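# Sprechernotizen: Ringe einhängen – was beim Sammeln der Beispiele zählt

Piroska Sipos, 22.08.2018

**Einstieg**

- Begrüßung, kurz warten, bis alle sitzen. Name, Arbeitsgruppe Bernura.
- Heute geht es um die Daten. Das Modell kommt im zweiten Vortrag dran, Fragen zur Netzarchitektur bitte bis dahin aufheben.
- Aufgabe nennen: Spaltringe verschiedener Größe mit zwei Armen greifen und in die Lochreihe einer Metalllehre einhängen. Gelernt wird aus vorgemachten Durchgängen, eine programmierte Bahn gibt es nicht.

**Warum diese Aufgabe**

- Die Ringe sind dünn, sie glänzen, und sie drehen sich beim Greifen leicht weg. Mit Würfeln und Bechern waren wir im Frühjahr durch, das sagt wenig über Feinarbeit.
- Die Lehre ist flach. Wer sie anheben will, muss mit der Fingerspitze unter die Kante. Das haben wir beim Planen unterschätzt.
- Zwei Arme sind nötig: einer hält, einer fädelt. Wer welche Rolle hat, darf innerhalb eines Durchgangs wechseln.

**Wie gesammelt wurde**

- Vier Bediener, jeder 40 Durchgänge, zusammen 160. Nach der Sichtung blieben 138.
- Gesteuert wird über die Führungsarme von Mimano, aufgezeichnet mit Flulow. Gelenkwinkel, Greiferöffnung und alle Kameras laufen auf eine gemeinsame Zeitachse.
- Kurz auf die Kameras eingehen: eine feste Sicht auf die Arbeitsfläche, dazu je eine am Handgelenk. Die feste Sicht zeigt, wie die Arme zueinander stehen. Für die Ringgröße ist sie zu grob, dafür braucht man die Handgelenkkamera.
- Folie stehen lassen, bis die Leute beide Ansichten verglichen haben.
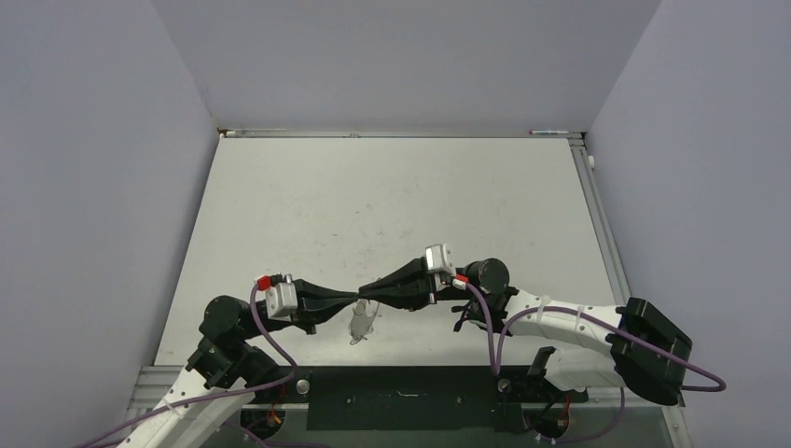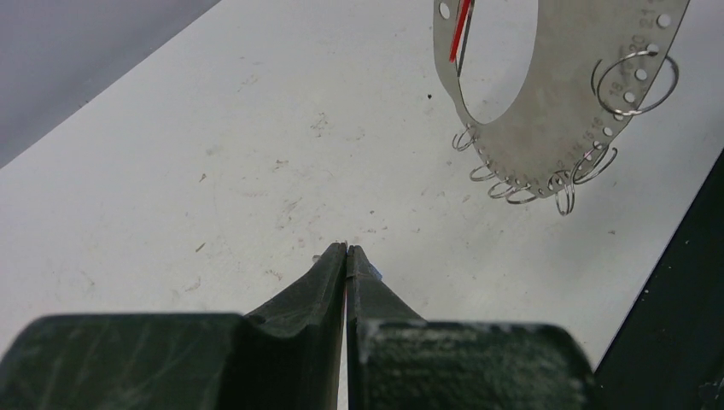

Fingerspitzen in beiden Ansichten beieinander, einmal von der festen Kamera, einmal vom Handgelenk.

**Was als guter Durchgang gilt**

- Anfang: beide Arme in Ruhelage, Greifer offen. Ende: Ring hängt, beide Greifer haben losgelassen und sind zurückgezogen. Fehlt der Rückzug, lernt das Modell, am Ring zu bleiben.
- Fehlgriffe sind erlaubt, wenn der Bediener sie selbst korrigiert. Solche Stellen wollen wir sogar haben. In den ersten Wochen wurden sie weggeschnitten, und das Modell stand nach jedem verpassten Griff ratlos da.
- Nicht erlaubt: mit der Hand in den Arbeitsbereich fassen und den Ring zurechtlegen. Dann wird abgebrochen und neu begonnen.
- Lange Pausen über der Platte markieren. Ein Bediener, der überlegt, sieht in den Daten genauso aus wie ein Bediener, der wartet.

**Aussortiert**

- 22 Durchgänge. Die meisten wegen versetzter Zeitstempel an einer Handgelenkkamera. Die Ursache war ein voller Puffer, nach dem Neustart der Aufzeichnung war der Fehler weg.
- Ein kleinerer Teil, weil die Lehre vor dem Start nicht neu gelegt worden war. Die Lage soll von Durchgang zu Durchgang anders sein, sonst merkt sich das Modell den Platz auf dem Tisch.
- Wenn jemand fragt: Wir haben die aussortierten Aufnahmen behalten, sie liegen in einem eigenen Ordner mit Grund im Dateikopf.

**Unterschiede zwischen den Bedienern**

- Größer als erwartet. Zwei fädeln immer mit rechts, eine Bedienerin wechselt nach Lage der Lehre, einer legt den Ring vor dem Einhängen noch einmal ab.
- Erst gemischt trainiert, dann nach Bediener getrennt. Gemischt zögert das Modell sichtbar bei der Wahl des Arms – Video zeigen, falls der Ton im Raum nicht stört.
- Seitdem gibt es ein Blatt mit Vorgaben: welcher Arm hält, wo gegriffen wird, wie schnell. Eine Seite, mehr liest am Arbeitsplatz keiner.

**Ausblick**

- Bis Dezember kommt die Station bei Quezada dazu, gleiche Arme, anderes Licht.
- Offen ist, ob die kleinsten Ringe überhaupt in denselben Datensatz gehören. Ich neige zu einem eigenen, die Greifstrategie ist eine andere.
- Offen auch: Kraftmessung am Greifer. Bisher nur aus dem Motorstrom abgeleitet, das ist ungenau.

**Reserve, falls Zeit bleibt**

- Benennung der Dateien und Prüfskript vorführen.
- Frage ins Publikum: Wer schneidet Korrekturen heraus, wer lässt sie drin?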